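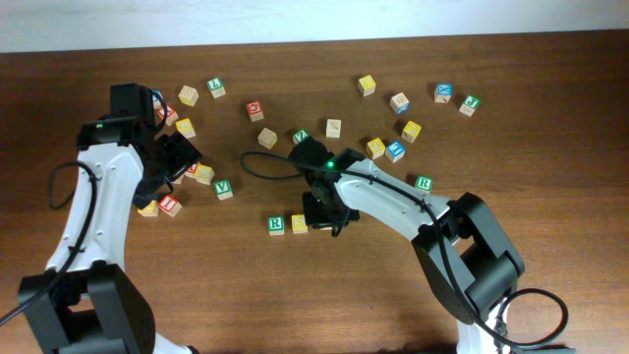

Abends, kurz nach zehn

Zweites Gruppenspiel, wieder verloren, diesmal gegen Takthorpe. Ich schreibe das noch in der Unterkunft auf, solange ich die Reihenfolge im Kopf habe. Morgen bringe ich die Spiele sonst durcheinander.

Der Platz war besser als gestern. Kurzer Rasen, kaum Löcher, nur am hinteren Torraum war die Erde weich, und der Ball sprang dort kaum ab. Beim Aufwärmen hatte ich schwere Beine. Ich habe mich trotzdem gemeldet, als gefragt wurde, wer im Mittelfeld anfangen will.

Die ersten Minuten waren ordentlich. Wir haben zwei Anspiele gewonnen und den Ball lange gehalten, aber keiner wollte schießen. Takthorpe stand tief und hat gewartet. Dann ein schlechter Pass von mir quer über die Mitte, den ihr Verteidiger nur noch aufnehmen musste, und drei Pässe später lag der Ball bei uns im Tor. Danach haben sie früher gestört, und wir kamen mit dem Herausspielen nicht mehr zurecht. Zur Pause stand es 2:5.

In der Pause wurde wenig geredet. Der Trainer hat die Raumdeckung erklärt, die wir im Winter geübt haben, und gesagt, dass wir auf der Ballseite zu spät einrücken. Das stimmt. Ich habe es auf dem Feld auch gemerkt, nur war ich jedes Mal einen Schritt zu weit draußen und habe dann lieber mit dem Schläger gestochert als die Füße bewegt. Dafür gab es auch die Zeitstrafe. Der Schlag ging auf den Arm, der Schiedsrichter hatte recht.

Nach der Pause war es besser. Wir haben in der Abwehr früher miteinander gesprochen, und der Torwart hat drei Schüsse gehalten, die ich schon drin gesehen hatte. Vorne haben wir von hinter dem Tor gespielt, was gegen diese Abwehr gut ging, weil sie alle zum Ball schauen. Ein Tor habe ich selbst gemacht, mit links, flach, nach einem Zuspiel aus der Ecke. Mehr als das Ausrufen meiner Nummer blieb davon nicht, wir lagen da schon zu weit zurück. Am Ende 6:9.

Für die Tabelle heißt das: Navevow ist durch, Takthorpe wahrscheinlich auch, und wir spielen morgen gegen Sivodby um den dritten Platz in der Gruppe. Sivodby habe ich heute Mittag eine Halbzeit lang angeschaut. Sie wechseln viel, laufen viel und verlieren beim Anspiel fast jeden Ball. Wenn wir da sauber arbeiten, haben wir genug Ballbesitz. Ihr linker Angreifer schießt hart und aus der Drehung, den darf man nicht auf die starke Hand lassen.

Mein Schläger macht mir Sorgen. Die Tasche ist auf einer Seite ausgeleiert, und der Ball kommt beim Schuss zu spät heraus. Ich habe nach dem Essen fast 20 Minuten an der Schussschnur herumgeknotet und dann gegen die Mauer hinter dem Haus geworfen. Hoch geht es wieder, flach noch nicht. Zur Not nehme ich den alten Shokri mit dem schweren Schaft, der liegt im Bus. Mit dem habe ich das ganze letzte Jahr gespielt — schön ist er nicht, aber ich weiß, wo der Ball hingeht.

Knie links etwas dick, Eis drauf, seitdem ruhiger. Am Unterarm ein blauer Fleck in der Form eines Schaftes. Zu essen gab es Nudeln mit einer Soße, über die sich alle beschwert haben, ich habe zweimal genommen.

Später saßen wir noch auf der Treppe und haben über den Herbst geredet. Zwei wollen aufhören, und dann wird es mit dem Kader eng, vor allem auswärts. Ich habe gesagt, dass ich weitermache. Überlegt hatte ich mir das vorher nicht, aber es war wohl so gemeint.

Für morgen: früher einrücken, Füße statt Schläger, nach Ballgewinn erst schauen und dann passen. Die zweite Trinkflasche auffüllen und neues Tape kaufen, falls der Stand am Eingang schon offen hat. Treffpunkt ist um halb neun am Bus, Anspiel um zehn. Das Trikot hängt am Fenster und ist noch feucht.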